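Ticket 292 - Ploltbridge student robotics project, simulation track
Status: Open
Component: Swai household tasks

Summary: The right arm stalls during the door task. The picture-frame task, run with the same controller build, completes its grasp and then reports a timeout.

Steps taken: The team ran the door task 21 times in Tinesness with default gains. In most runs the planner rejected the final approach to the lever handle and returned code 145. Lowering the approach speed did not change the result.
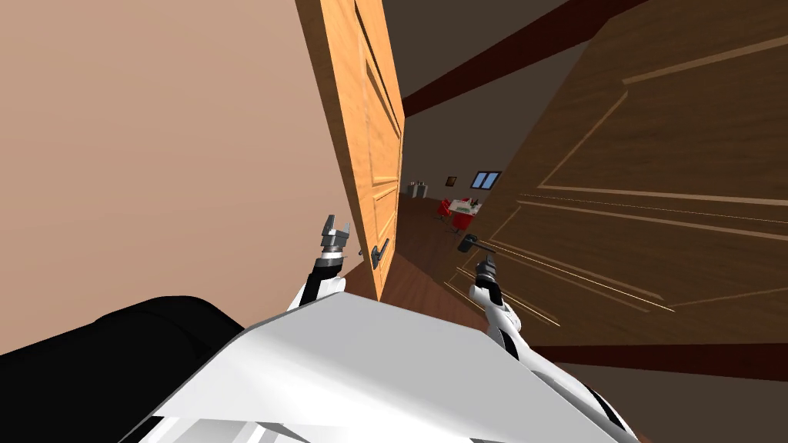
Door task, right gripper near the handle of the dark door.

The door model was then reloaded and the collision margin reduced. Code 145 appeared less often, but the wrist still reached its joint limit in several runs. Logs have been placed in the project folder under April.

The picture-frame task was tested separately to rule out a fault in the gripper driver. Finger commands were accepted and contact was registered on one finger before the other. The task timer is set to 300 seconds and expired while the controller was still waiting for a second contact signal - the same behavior noted under Wukeck last term.

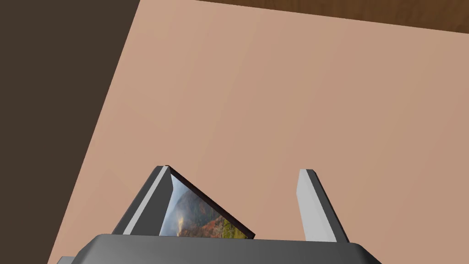 Arvo Kinnunen replied that the two faults should be tracked separately. The contact threshold is read from the old Wukeck settings file and must be copied over by hand. He asked that the door task be repeated with the base moved back slightly, and that the team attach the planner log before the ticket is reassigned.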